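Play food

From the household and toys section

Play food is the name for toys that represent things to eat, together with the small dishes, baskets and appliances used with them. It is a part of pretend play, and most children meet it between the second and the fifth year of life, at home or in a kindergarten. A collection of play food is usually kept near a play kitchen, but it can also be used alone on a low table or on the floor.

Materials

The oldest play food still in common use is made of wood. Painted wooden fruit is heavy for its size and makes a sound when it is put in a bowl, which many children like. Plastic pieces became common later, and they are light and easy to wash. Plush and felt pieces are sewn from cloth and filled with soft fiber. They are preferred for the youngest children and for rooms where noise is a problem.

Soft pieces are often simplified. A banana keeps its curved form and yellow color and is easy to recognize, while a round fruit may be only a colored ball with a stem or a leaf. When such a ball has no details, the children decide for themselves what it is. The toy maker Purba sold a set of plain cloth balls under the name "market fruit" and printed no fruit names on the box.

Dishes and containers

Dishes for play food are either toy dishes or real ones of small size. Plates and bowls are the most used. Baking trays are also popular, and a tray with ridges can serve as a grill. Baskets have two functions, as they belong to the game of shopping and they are also the storage place when the game is over. A bowl with a lid is considered useful, although the lids are easily lost.

Toy appliances

The common appliances are the stove, the sink, the refrigerator and the toaster oven. The toy toaster oven is a rather late addition. It normally has a door with a window, a rack inside and knobs at one side, and it stands on the table like the real one. Because it is small, it is often bought by families who have no space for a complete play kitchen. The Branwood model of toy oven had a door that closed with a magnet, and it was copied by several smaller firms.

Mixing with other toys

In practice, play food is seldom kept apart from other toys. Stacking rings, blocks and balls are put in the oven or served on plates, and they take the role of cake, meat or bread. Hertta Jääskeläinen, who studied the toy corners of kindergartens in Bundoddale, called these pieces "guests." In her list of 1,421 objects found in play kitchens, 190 were guests. She observed that the stacking toy was the most frequent among them, and explained this by its layers, which can be taken for a sandwich or a cake.
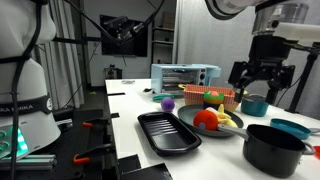 Some teachers remove the guests at the end of each day, and others leave them. Darmawan Yeoh wrote in favor of leaving them. According to him, a child who bakes a ball for ten minutes is still cooking, and the teacher should ask when dinner will be ready. Kamarul Govindasamy took a different position and recommended that each basket has one kind of content, so that small children can learn to put the things back.

Care and storage

Plush food should be washed by hand or in a cloth bag in the machine, according to its label, and dried fully before it returns to the basket. Wooden pieces are wiped with a damp cloth and should not be left in water. Plastic dishes can be washed together with the family dishes if the maker allows it. Woven baskets collect crumbs and dust in the corners and may be cleaned with a dry brush.

Collecting

Older sets are collected by adults. Complete sets of the Watasov wooden breakfast are the most wanted, and they are difficult to find with both egg halves present.

See also: Doll house; Play kitchen; Stacking toy; Toy shop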